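How to Budget for a Small Bench Robot Cell

Most first budgets for a robot cell start with the arm and stop there. At Weltwood we did the same in March, and the order had to be rewritten. The steps below follow the order we use now.

Step 1. Write down one task

Pick a single job and describe it in two lines. Ours was putting small parts away in a drawer cabinet. Do not ask for quotes until this is written.

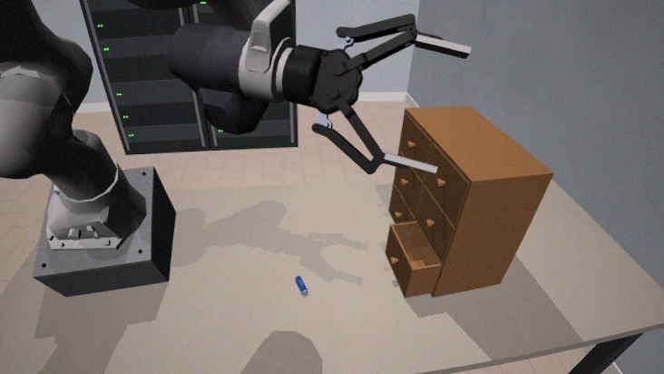 Gripper price depends mostly on opening width and finger type, so settle those before you compare arms. Measure the largest thing the robot has to hold and the smallest thing it has to pull. For drawer work the smallest thing is the knob. Pointed, cone-shaped knobs like the ones on this cabinet leave little for flat fingertip pads to hold, and you should allow for a second set of fingertips in the quote. Ours came to $3,442 for the gripper with both sets.

Step 2. Plan the table and the pedestal

Get the table drawing before you order the pedestal. Check these against it:

Bolt pattern of the arm base
Height of the pedestal plus the arm
Clearance above the tallest item on the table
Load rating of the legs

We paid Sornmont $2,224 for table and pedestal together. Leave room beside the work for a drawer at full extension. 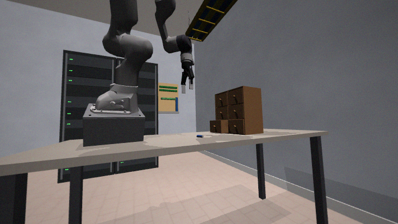

Arm on its pedestal at one end of the table, drawer unit toward the other, bottom-left drawer open.

Step 3. Price the simulation and computing

Ask whether the software license is per seat or per machine. Surau charges per seat, and our yearly bill was $3,523. If you plan to test several camera positions, do it in simulation before buying any cameras. A wide view close to the gripper may save you a second camera, but the fingers will hide part of the work. 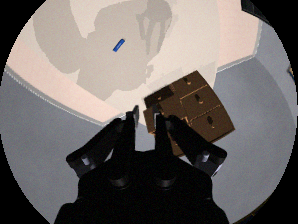 Declan Clegg wrote in to say that his shop left out installation and training, and the two together cost more than the table did. He would ask for both as separate lines on every quote.

Step 4. Add the lines people forget

Spare fingertips, cables, freight, and a day of electrical work. Cropper quoted us 11 weeks on spares, so order them with the arm. Keep the quotes in one folder and note the expiration date on each.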